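Capítulo 6
El presupuesto público: quién decide, cuándo y con qué límites

Pocas páginas de un periódico parecen tan áridas como las dedicadas a los presupuestos, y pocas cuentan tanto sobre un país. Detrás de cada partida hay una discusión, una mayoría que se forma o se rompe, un barrio que tendrá autobús nocturno. En este capítulo vamos a seguir ese recorrido entero – ¡y es apasionante! – desde el primer borrador hasta la votación final.

Empezaremos por el caso de Unddale, un municipio con un pleno de 14 concejales y ninguna mayoría clara. El gobierno local presentó sus cuentas en mayo y las retiró antes del debate. El 20 de noviembre seguía sin acuerdo, y los grupos negociaban todavía dos asuntos: el impuesto sobre los locales vacíos y las ayudas a la compra de alimentos básicos.
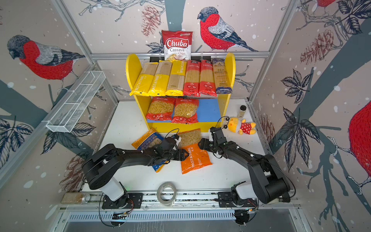 Figura 6.1. Una bolsa de chips de yuca detrás de un estante amarillo.

¿Qué ocurre cuando llega el plazo y no hay votos suficientes? La respuesta más habitual es la prórroga: siguen vigentes las cuentas del año anterior, con sus mismos topes. La administración no se detiene, pero tampoco puede estrenar programas. La politóloga Ayodele Nwankwo llama a esta situación «gobernar con la ropa del año pasado», y volveremos a su expresión más de una vez, porque abre preguntas estupendas sobre la responsabilidad de cada grupo.

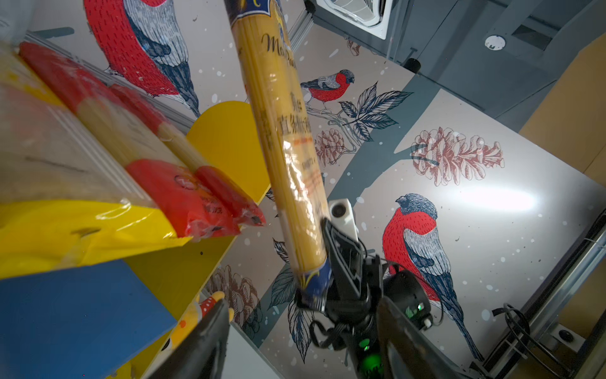
Figura 6.2. Espaguetis secos en envase transparente con etiquetas azul marino.

Compararemos después Unddale con Ondmont, donde una enmienda de apenas seis líneas desbloqueó la votación. Allí se pactó una ayuda para alrededor de 2000 hogares a cambio de aplazar las obras del mercado. Leer esa enmienda con calma, palabra por palabra, enseña muchísimo sobre el arte de ceder.

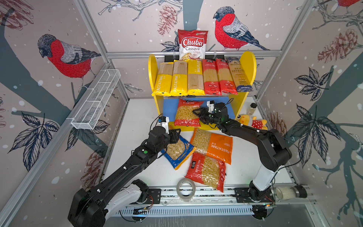
Figura 6.3. Paquetes de pasta y otros comestibles junto a un papel pintado con camachuelos.

Conceptos clave del capítulo: prórroga presupuestaria, enmienda parcial, enmienda a la totalidad, techo de gasto, disciplina de voto.

Antes de seguir, busca el último presupuesto aprobado en tu localidad y anota qué grupos votaron a favor. Lo necesitarás en el apartado 6.1, que comienza con el calendario de tramitación.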